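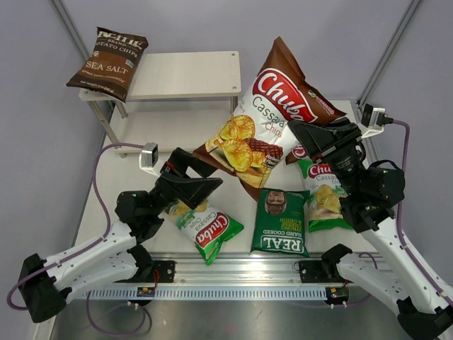 ## Why a chip bag is puffy

A chip bag holds chips and gas. The gas is mostly nitrogen, which also makes up most of the air you breathe. Oxygen makes the oil in chips go stale, so the factory pushes it out with nitrogen before the bag is sealed.

The gas is also a cushion. When bags are stacked, it spreads the push over

- the whole inside of the bag
- both seals

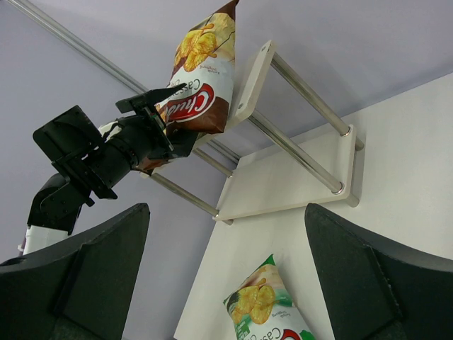 A bag carried up a mountain gets puffier. The air outside pushes less up there — the gas inside spreads out until the two pushes match or the bag can stretch no more.

Cassava chips are packed the same way. Cassava is a root, and it must be cooked before you eat it.

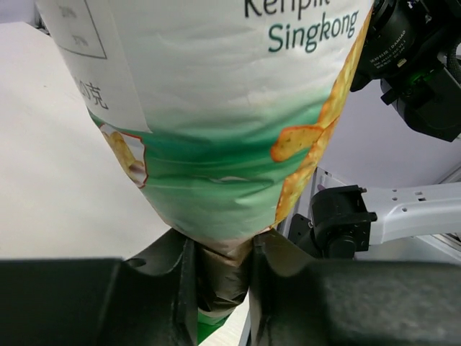
*"Singkong" is the Indonesian word for cassava.*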